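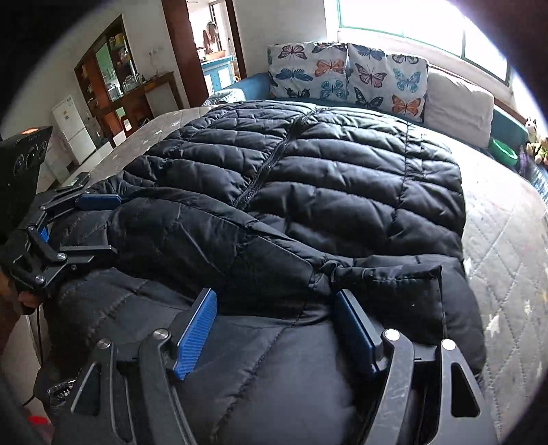

A black quilted puffer jacket with a zip front.

Turnedar opens winter coat drive across three regional centres

Turnedar will collect winter coats at its Josov, Ogunleye and Girier centres throughout June, with the aim of passing on 3000 garments to local households before the coldest weeks of the season.

Last year's drive brought in 1069 coats, of which 800 went to families with school-aged children. Demand has grown since then, and larger adult sizes are particularly sought after.

Donated coats should be clean, with working zips or buttons. Children's sizes, rainwear and wool coats are all welcome. The centres are unable to accept bedding, shoes or single gloves this year — these may be offered through the spring collection instead.

Items can be left at the front counter of any centre between 9 am and 4 pm. Organisations wishing to donate in bulk are asked to contact the Josov centre beforehand to arrange a delivery time.

Media enquiries: Turnedar Communications Office, Josov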